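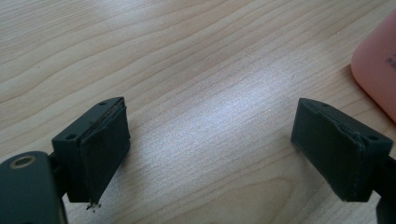
Workshop tips: keeping small scripts tidy

Give every script its own folder, with a plain text file that says what it does and how to run it.

Test a new loop on two lines of data before you let it go through all 1015.

Name variables after what they hold. "rowCount" will still make sense in January, "x2" won't.

If a function runs past 115 lines, split it. Mine are usually done in nine or so.

Copy the folder before a big change - even if you use version control.

Check for an empty list at the top of the function and return early. It saves a lot of nested ifs further down.

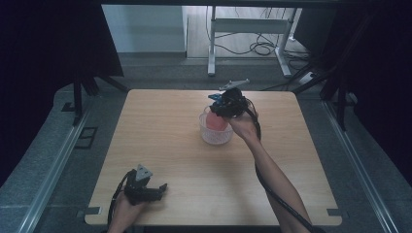
Liviu Marinescu writes that he puts the empty check in the calling code instead, so the function stays short. That works too, as long as every caller does it. He keeps his in a shared helper file called Jistano and imports it at the top of each script.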